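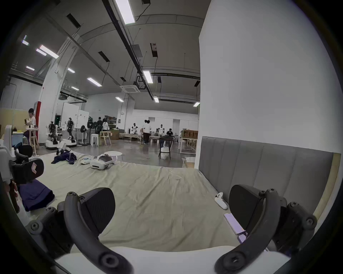
2 min read

HOME & HABITS
July 23, 2026 | By the Flivenham home desk

My bed is where things go to wait. I put a jacket down, then a headset, then a phone, and by evening I need a place to sleep and there isn't one – just a wrinkled beige sheet with a whole day on top of it.

So in May I started clearing it for 13 minutes every night, timer on. Clothes go first (always!), and navy ones especially, as they leave fluff all over a pale sheet. Then controllers, then anything that needs charging. I bought a $40 lidded basket from Fontana for the electronics and I love it more than I should.

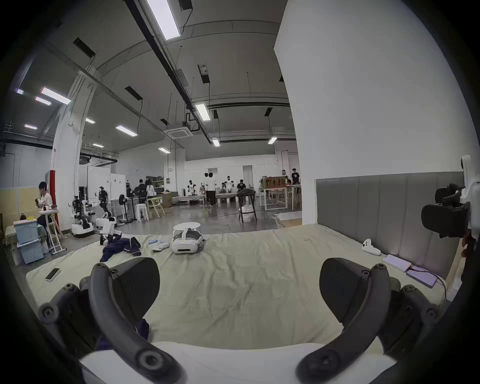 Cables last

Chargers and power banks hide up by the headboard, so I run a hand along there before I shake the sheet out. Pillow back on top, done, lights off.

204 shares | 13 comments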